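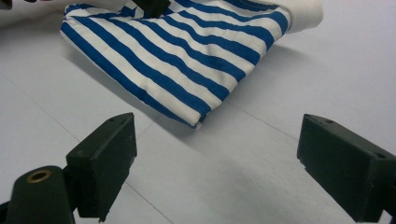
4.3 Stripes and the trouble with direction

Color gave our coders little to argue about. Stripes gave them plenty. Of the 1,347 Trendport listings in the sample, those that mentioned a stripe were the ones most often sent back for a second reading, and the disagreements were seldom about whether a stripe was present. They were about what sort of stripe the seller thought she was selling.

The coding guide, written before we knew better, allowed three directions: horizontal, vertical, and diagonal. It assumed that a garment has a top and that the top is up. Sellers on Trendport do not share this assumption. A shirt may be hung, laid flat, folded in thirds, draped over a chair back, or bunched on a table, and the words in the listing may refer to the stripe as worn, the stripe as photographed, or the stripe as remembered from the shop. Figure 4 gives a fair idea of the difficulty. The blue and off-white stripes run on the diagonal and bend at the folds, and anyone asked to name the direction in which they would lie on a wearer would be guessing. Both coders guessed. They guessed differently.

We therefore split the direction code in two. "Direction as worn" was applied only when the text made the matter plain, as in "stripes go across the chest" or, in one memorable case, "stripes go the slimming way." "Direction as shown" was applied when the text seemed to describe the photograph. Everything else went into a third bin, which we had hoped to keep small and which became the largest of the three. Agreement improved, although part of the improvement came from giving the coders somewhere respectable to put things they did not want to think about.

The sellers themselves mostly avoid the problem by leaving direction out. The plain word "striped" does nearly all the work, with "stripey" a distant second and "stripy" used by people who, judging from the rest of their spelling, had considered the question. Named stripes were rarer than the fashion press would lead one to expect. "Breton" appeared on garments of every color and on one pair of socks. "Pinstripe" was used for lines that our coders, after holding a ruler to the screen, judged to be wide enough to park in. "Candy stripe" turned up mainly in listings for children's clothes and pajamas. "Deckchair," which the guide had included on the advice of a pilot seller in Farkas, was used by the pilot seller in Farkas.

4.4 White, off-white, and the fear of being asked

The second color of a stripe raised a smaller problem with more money attached to it. In a resale listing, "white" is a promise. A seller who writes "white" and ships something cream can expect a message, and possibly a return, while a seller who writes "cream" and ships something white can expect no complaint at all. Our interviews with 53 Trendport sellers suggest that they have worked this out thoroughly. When they were shown fabric swatches and asked for a word, they called the palest swatch white without hesitation. When they were asked what they would put in a listing for a garment of that color, a good many retreated to "ivory," "soft white," "natural," or "whitish."

One seller explained the gap this way:

"It's white when I buy it. When I sell it, it's off-white. I'm not getting into it with people."

We call this defensive naming. The term covers any case in which a seller picks a word for its power to prevent a later conversation, even though a plainer word was available and was used freely in speech. "Off-white" is the leading instance in our material, but the habit extends to "navy/black," "grayish," "could be teal," and the very common "see pictures for true color," which asks the photograph to settle a matter that the photograph, taken under a kitchen light, is in no condition to settle.

Defensive naming was much less common for the first-named color in a stripe. Sellers wrote "blue" with confidence and rarely bothered to say which blue. Royal, navy, cobalt, and sky all occurred, with royal reserved for shades that were too bright to be navy and too dark to be sky, a range that takes in a fair share of all the blue there is. Buyers seem to accept this. In the message threads we were allowed to read, questions about the blue in a blue-and-white garment were few. Questions about the white came steadily, and several were phrased with real suspicion.

4.5 What the garment is called when it is folded

The listing form on Trendport requires a category before it will accept a price. This looks like a small matter. For about half of the items we will discuss in Section 5 it was anything but.

The form offers "shirt," "blouse," "top," and "tunic" as separate choices, with no guidance as to where one stops and the next begins. Sellers told us they choose by search traffic, by habit, or by whichever option sits nearest the cursor. A garment listed by the same person in June as a blouse could reappear a few weeks later as a top, with the same photograph and a lower price. We had planned to treat category as a stable property of the item. We now treat it as a mood.

Folding makes this worse for anyone working from pictures. The garment features that would decide the matter, such as a placket, a collar, or the cut of a sleeve, are exactly the ones that disappear when cloth is doubled over. The coders were instructed to use "garment, type unclear" when they could not tell, and for the first week neither of them did so, out of what we take to be professional pride. A reminder was issued. The code was then used generously, and for material like that in Figure 4 it is the one we would defend: the cloth looks like cotton and may well be a shirt, and a paper that says more than this has been talking to the seller.

A related difficulty concerns the inside of the fabric. Where an edge curls back, a pale strip may be a hem, or it may be the reverse of the cloth with the pattern missing. The distinction matters to us because a printed stripe and a woven stripe behave differently on the back, and sellers who know the difference tend to charge for it. "Woven not printed" was the only technical claim about stripes that recurred across sellers in both Farkas and Femmont. We did not attempt to verify it. The guide now says that reverse sides are to be coded from the text alone, however strongly the coder feels.

4.6 Length, effort, and the limits of enthusiasm

Trendport lets a seller write as much as she likes, and it is to the lasting credit of most sellers that they do not. The typical description of a striped garment names two colors, states a size, and mentions a flaw in such terms that the flaw sounds like a feature. Longer descriptions were not more precise. Past 40 words, the added text went mostly to occasions on which the item might be worn (brunch, the beach, "a boat") and to the reason for its sale, which was nearly always that it had been worn once or had never fit.

We compared these texts with the Trorkano catalog descriptions used in the earlier part of the study. The catalog writers had a style sheet and were paid to follow it. Their stripes have directions, their whites have names, and their shirts are shirts. They also had every garment photographed on the same form, facing the same way, and it is hard to say how much of their precision belongs to the writing and how much to the form. Our own view is that a catalog writer handed a folded bundle and a listing deadline would be writing "striped top, see pictures" by lunchtime.

Two limits on these findings should be stated. The sellers who agreed to be interviewed were the ones who answer messages, and sellers who answer messages may name colors more carefully than those who do not. Farkas and Femmont are also both coastal towns in which striped clothing is sold in quantity to visitors, many of whom appear to sell it again on the way home. A town with less boating might produce a different vocabulary, and would certainly produce fewer Bretons.

The next section takes up checks, which the coders had been told would be easier.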